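Section 3. Planning and Budgeting for a Tabletop Cell

3.1 Before requesting a quote

Complete the steps below before contacting Deligiannis or another approved reseller. Quotes issued without a completed planning sheet are valid as estimates only.

1. List the objects the hand is expected to hold. Record the shape and weight of each one.
2. Measure the table. The Ketel arm requires a clear working surface at least 129 cm long.
3. Decide where the controller, the teach pendant and the operator's computer will stand. Enter their footprint separately from the working surface.
4. Mark the operator's standing position on the floor plan. The emergency stop must be within reach of that position.

NOTE: A humanoid hand costs more than a two-finger gripper and takes longer to set up. Select it when the work includes rounded items such as balls, or items with handles.
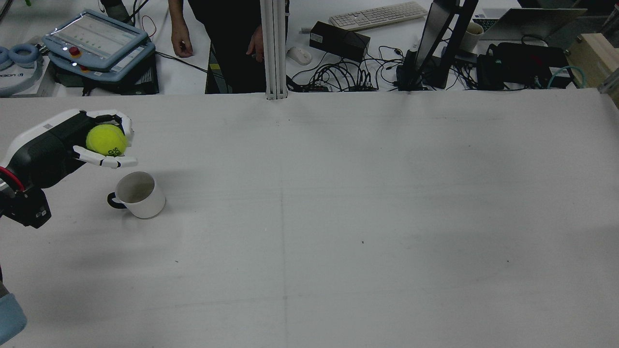 3.2 Preparing the budget

1. Enter the arm, the hand and the controller as three separate lines. Each carries its own service term.
2. Add test objects and table covering under consumables. Household items are acceptable for first trials -- a tennis ball and a mug will serve for most grasp checks.
3. Add cables, power supplies and mounting posts under accessories. Allow around 200 dollars per station.
4. Reserve funds for one replacement set of finger covers (Hevel part 182).

CAUTION: Do not power the arm and the operator's computer from the same outlet strip. Include the cost of a second circuit where one is not available.

3.3 Approval

Submit the completed sheet with the floor plan attached. Orders received after April are scheduled for the following budget year.

Related items
Section 4. Receiving and Unpacking
Jerow Table Mounts: Size Chart
Service Terms for Arms and Hands
Planning Sheet (blank)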